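Robot picking cell coming to our kitting bench, what happens to the people on it?
Posted by Johanna Fankhauser in Shop Floor and Warehouse

We pack small parts kits by hand at Skestard, two shifts. Management wants an arm picking parts out of bins by November. They say no jobs go, but the job descriptions are being rewritten and I'm the one who has to explain it to the crew. What changed for your people day to day?

Gert Ntuli
We did this at Juntunen two years back. Hand picking ran 231 kits a shift. The first month with the arm we got 178, and the crew took the blame for it until someone looked at the stop log. Most of the stops were single parts lying close to a bin wall.
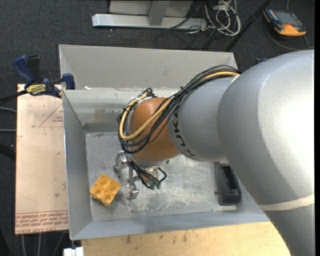 The work moved from picking to clearing stops, refilling bins and checking kits before they're sealed. Wrists and shoulders got better. Boredom got worse, and people missed talking across the bench. Two pickers learned to teach new positions and got a pay grade for it, but only after they asked – get that in writing before the thing is switched on. Also ask who is allowed to reset it at night. Ours had to call a technician at 2 a.m. for the first six weeks.

Dumisani Pretorius
Depends on the parts. Ours does 600 a shift and the people are fine.

Ramesh Rana
Agree with Gert on the pay grade. I'd add rotation. We swap every two hours between the cell and manual packing, and the complaints mostly stopped. Don't let them set the target from the sales brochure.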